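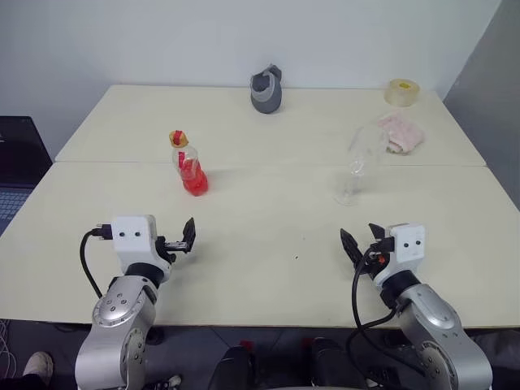

The people teaching robots at Hornard's workshop in Wesden start at eight in the morning, and most of what they do before lunch is pick things up. They put them down again, move them a little, and pick them up from the new spot. Each attempt is saved as one example, and the program that will one day run the arms learns from the pile.

The pile now stands at 1468. The target is 2000 by November.

An operator guides both arms through a task that lasts less than a minute. A good day brings in 40 examples the team is willing to keep. Another 170 have been thrown out so far, mostly for hesitation. If the operator dithers over a bottle, the robot learns to dither too.

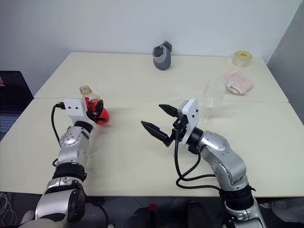 Mazandarani Learning Group, Hornard Robotics

Clear plastic and glass are a particular nuisance. A camera can lose the edge of a see-through object against a pale tabletop, so the group keeps such things in the mix on purpose. A roll of packing tape and a crumpled pink cloth stay out on the table as well, to get the system used to clutter.

Having two arms makes the job harder. One can grip while the other waits its turn, and the waiting has to be learned as well. Early versions of the program would send both grippers to the same spot.

The next set of examples will be gathered at the company's Zimbridge site, where the tables are a different colour and the light comes from the other side.

Related
Why warehouse robots still drop things
Zimbridge site to double its floor space
Teaching machines to fold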